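Mivstead Help Board > Home and Storage > Small spaces

How do I keep small toy figures tidy on a little wire shelf?

Posted by Pondenwood62 on 5th May
1,447 views

My daughter collects very small figures, bunnies and donuts and play cakes. We keep them on a marble-patterned table, together with a little shelf that has white wire sides and wood-look boards. Every evening I find them lying on the table again.
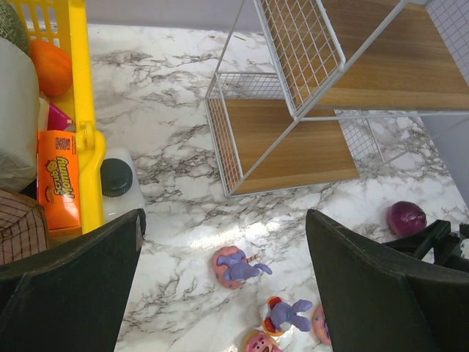
I bought the shelf in December and I thought it would solve everything. But she says it is too slow to put each one in its place. I also have a yellow basket for the bigger things, and it is always full. Should I buy a second shelf, or is my system wrong?

kershaw_4

Please don't buy a second shelf yet. First use the one you have. Give each board one kind of toy — donuts low, bunnies in the middle, cakes on top. My son learned this in one week. 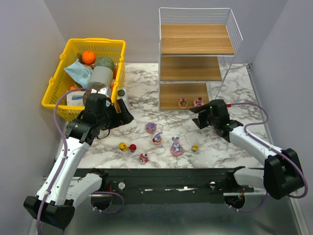
Three shelves, and a yellow basket for the rest

The basket is a different problem. If fruit, bags and bottles go in together, the small toys will sink to the bottom and you will not find them. Keep the figures out of it completely.

Brendaton Mum

I wrote a longer text for my own page about this, so I copy the useful part.
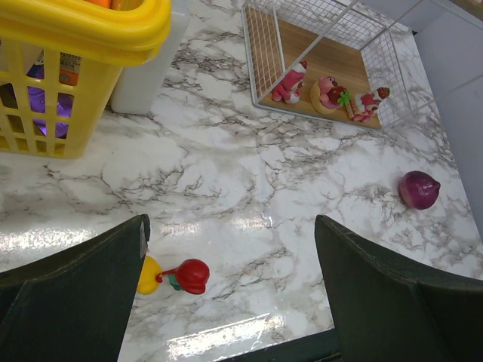

Reading time: 1 min (200 words in the full text)

Let the child choose the order, even if it looks strange to you. Put the toys in a row at the front, so she can take one without pushing the others down. Do it before dinner, when she is not so tired.

toomanyboxes

same problem here, we just use a shoe box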